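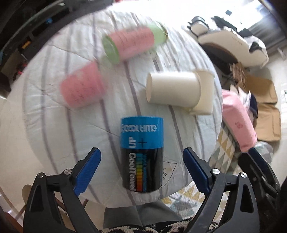
Ticket 3094 concerns the hand-held gripper unit, model Roy, in use at the Cleston site, which sets its "object held" signal before the jaws have made contact with the item. The fault was first reported in November and was raised to a safety matter on the same day, for the reasons set out under Risk. The position at issue is the one in which an item such as the CoolTowel can stands between the two ribbed blue pads and neither pad is against its side. The unit should report "open" at that point. On the affected unit it has reported "held" on a number of occasions, and the record written to the log is then wrong from that moment until the jaws are next opened to their full width.

Status: Closed, with one action outstanding
Priority: High (raised from Normal)
Raised by: Cleston, operations desk
Assigned to: Droltico, Jarurstead service office
Product: Roy hand-held gripper, paired set
Category: Sensing / false signal / pinch hazard

Summary of fault as reported

The operator closes the jaws towards a light cylindrical item. The status lamp changes to "held" while a gap remains on each side. If the operator continues to close, the power assist cuts in at the higher of its two settings, as it would when keeping hold of an item already gripped. Paper cups have been crushed in this way. The can has been pushed over several times and is dented near the base. The fault has been seen on the right-hand unit of the pair only. The left-hand unit has been used on the same items by the same operators and has given no false signal.

Risk

The lower assist setting is intended to apply at all times before contact, so that a finger caught between the pads can be withdrawn without injury. Where "held" is set early, that protection is lost during the last part of the closing movement. One operator reported a pinched fingertip while straightening a cup between the jaws. The skin was not broken and no treatment was needed. The event has been entered in the site accident book and a copy supplied with this ticket.

Interim instruction issued to site

1. The right-hand unit may be used only with power assist switched off at the handle.
2. Hands are to be kept clear of the space between the pads whenever the unit is switched on. Items which fall over are to be set upright with the unit laid down.
3. Recordings made with the right-hand unit since the last service are to be kept and marked "signal not verified". They are not to be deleted.

Log of actions

09:10 Cleston. Ticket raised. Unit has completed more than 2000 closing cycles since its last service. Battery full. No drop or knock reported by any operator.

09:35 Droltico. Ticket received. Site asked to confirm the software version on both units and to restart the right-hand unit with the jaws fully open.

10:05 Cleston. Both units are on the same version. Restart carried out as asked. Fault present on the second closing after restart.

10:20 Droltico. Site asked to carry out the zero procedure: jaws closed on nothing, hold the side button until the lamp goes out, open fully, release. The procedure should be done with the unit resting on a firm surface.

10:50 Cleston. Zero procedure done. No fault at first. Fault returned before the end of the test run, on a paper cup lying on its side. The operator notes that the lamp flickered shortly before it changed.

11:00 Droltico. A flicker suggests that the motor load reading is close to the threshold. Site asked to repeat the test on the items in normal use, with assist off, noting for each closing whether the lamp changed early.

11:40 Cleston. Test carried out on the can, the pink cup and the white cups, placed on the striped cloth as for ordinary work. The lamp changed early on eight closings. These were spread across all the items, and we can find no link with any one of them. It was noted that the fault was more frequent when the unit was tilted well to one side. The left-hand unit was then put through the same test and gave no early change.

11:55 Droltico. The connection with tilt is useful. "Held" is decided from motor load and jaw speed taken together. If a linkage is stiff, load will rise and speed will fall with no item present, and the unit will take this for contact. Tilting places more weight on one side of the linkage and may make a stiff joint worse. Site asked to switch off, remove the battery and move the jaws by hand through their full travel, feeling for any change in resistance.
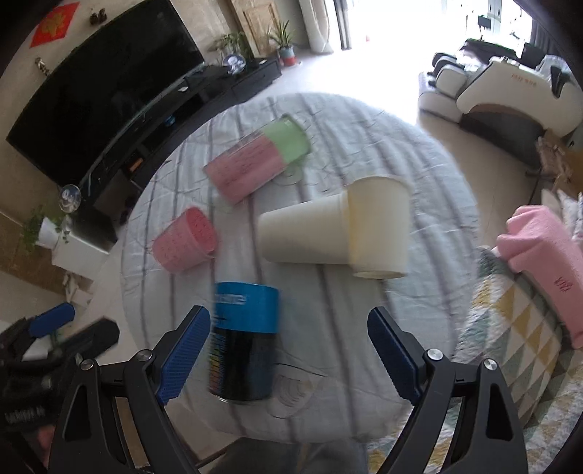 12:30 Cleston. Battery removed. The left jaw of the faulty unit moves freely. The right jaw has a tight spot at a little over half closed. It can be felt clearly and is in the same place each time. No dirt or thread is visible in the joint. The screws on the right linkage appear to sit level with those on the left.

12:45 Droltico. Site asked not to loosen or tighten any screw on the linkage. The joint is set at manufacture and a change to one screw may shift the pad out of line with its partner. Case passed to the service bench at Jarurstead. Priority raised to High in view of the accident book entry. Collection arranged.

13:20 Cleston. Unit packed in its own case with the battery removed and packed separately. We ask that the blue pads be returned with the unit, as they were fitted new at the last service and charged for. We also ask for a written answer to the question of whether the earlier recordings can be corrected, or must be made again.

Bench findings (Jarurstead)

The unit was received complete and in good outward condition. The tight spot in the right linkage was confirmed. On stripping the joint, the bush behind the outer screw was found to be worn on one side, and a spacing washer which should be present was missing. The screw had been tightened directly against the bush. This accounts for the stiffness and for its increase when the unit was tilted. The wear pattern is consistent with the washer having been left out when the joint was last put together. The service record shows that this was done by Droltico at the time the pads were replaced. The site is not responsible for the fault.

The motor, handle electronics and jaw position sensor were tested and found to be within limits. The pads are sound and have been refitted.

Work done

Bush and washer replaced on the right linkage. The left linkage was opened and checked, and the correct washer was present. Both screws on each side were set to the bench figure and marked with paint so that any later movement can be seen. The threshold for "held" has been left at its standard value. Raising it was considered, since this would have hidden the symptom sooner, and was rejected on safety grounds.

The repaired unit was put through the full closing test, upright and tilted to each side, with assist on. No early signal was recorded.

Answer to the site's question on recordings

The jaw position in the earlier recordings may be relied upon, as that sensor was not at fault. The "held" signal may not. It cannot be recovered from the motor load alone. Where the recording shows the pads and the item clearly, the moment of contact may be marked again by eye. Where it does not, the recording should be made again. Droltico will bear the cost of this work on receipt of a list from the site.

Return to service

Cleston confirms that the unit has been received, fitted with its battery, put through the zero procedure and used on five working shifts without an early signal. The interim instruction on power assist is withdrawn. The instruction to keep hands clear of the pads remains in force for both units and has been added to the site's printed guidance.

Outstanding action

Droltico is to identify any other Roy units which had pads replaced at the same bench before the washer check was added to the service sheet, and is to write to the holders. Until this has been done, any site which feels a tight spot when moving the jaws by hand should stop using power assist and open a ticket, quoting 3094 in the subject line.

Charge to customer: none. Return carriage paid by Droltico. Accident book copy retained with the service record.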